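Progress report, simulation safety rules, April
From: Banafsheh Shokri
Project: Cirel

Hi all,

Good month, mostly! The big thing you asked for last time was a written set of rules for what has to happen in simulation before a task is allowed onto a real arm, and we now have a draft that people are using. It's 6 pages. I wanted 2, but the section on stopping conditions kept growing and I gave up fighting it.

The short version is that every new task gets 20 clean runs in the simulator before anyone books time on the hardware. Clean means no contact outside the work area, no joint pushed to its limit, and no one nudging the settings halfway through. If you change the gripper fingers or move the base, the count goes back to zero. Nestdale grumbled about that one (I would too, they had a run going when we brought it in), but they've signed off.
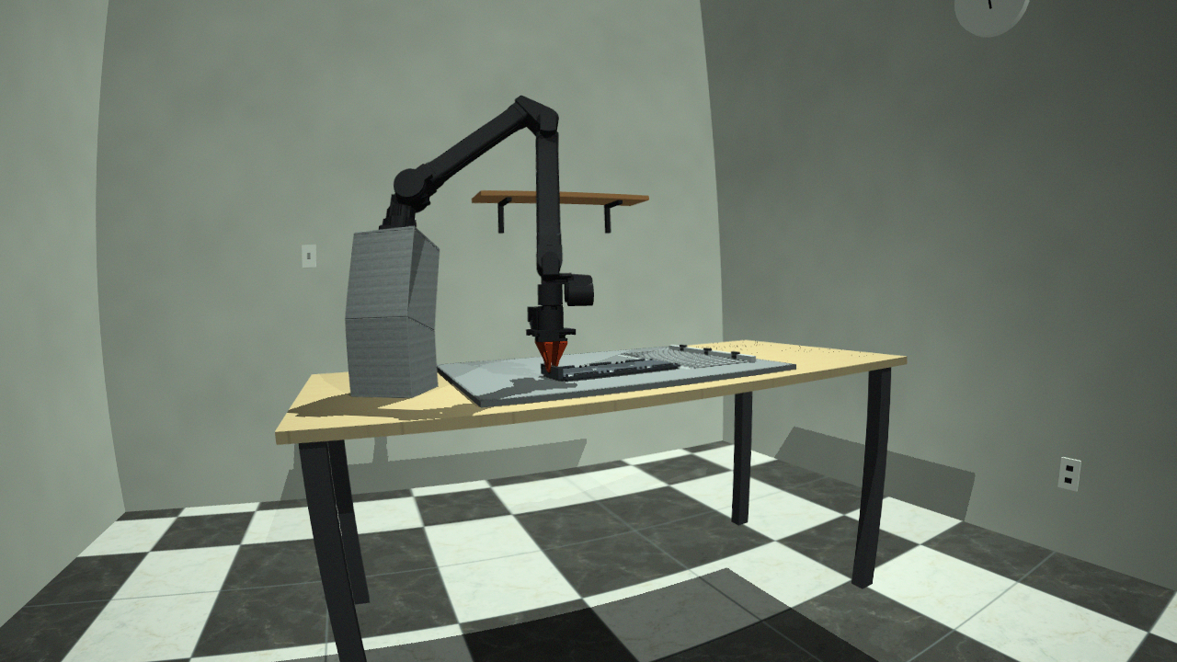 We also had a long back-and-forth over how much of the room has to be modeled. Chang wanted the bare minimum, just the arm and whatever it's handling. I pushed for the table, the walls and anything fixed to them to go in as solid objects, even if the task never goes near them, and that's how the draft reads now. It costs us some setup time. I still think it's worth it, and I'd like to keep it at least until the next review.

Where we're behind: the sign-off form. Right now it has 40 fields and people are skipping half of them, so I'm cutting it down hard. I'd also like one person to own each simulated cell, with their name in the log, so when a model gets changed we know who to call. Veron already works this way and their logs are so much easier to read than ours!

The speed limits section isn't done either. We copied the numbers over from our old hardware rules and they don't make much sense for small assembly tasks, where the arm spends most of its time right down by the parts. I'm rewriting that with separate limits for travel and for close work.

Money is fine, we're a little under on the license line. I'd like to move the leftover to training, if you're OK with that. Could you let me know by Friday? The trainer is holding a slot for us.

Banafsheh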